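3.2 Sheet materials and work surfaces

Wrapping and folding tasks depend on the sheet as much as on the object being wrapped. Earlier work in our group (Tlapale, Ukurham report) used a single weight of paper on a padded table, and the folds came out more regular than those people make at home. For the present study we collected 665 folding episodes at two sites, Ekesberg and Salinas, on surfaces that were already in the rooms.

Sheets were sorted by how they behave when lifted at one edge. Stiff sheets keep a crease and can be turned over in one move. Thin sheets buckle under their own weight, stand up in ridges, and fall back along a different line from the one intended. Almost 300 episodes used thin sheets. These took longer to flatten, and 11 were dropped from the analysis after the sheet tore.

The surface also matters. On glossy tile a thin sheet slides easily, so a fold started at one corner can shift the whole sheet. The grout lines give a visible grid against which the sheet's edge can be judged, although the spacing looks very different at a low viewing angle. Figure 4 shows a thin pink sheet with white tile behind it.

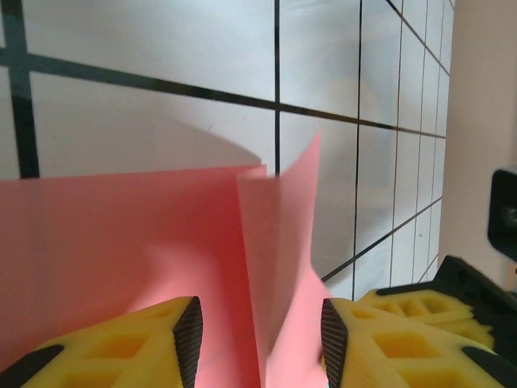
Figure 4. Pink sheet of thin, paper-like material, partly folded and standing, with glossy white tile and dark grout lines.

We did not correct for surface type in the fold counts reported in Section 4. Episodes on tile are listed separately in the appendix.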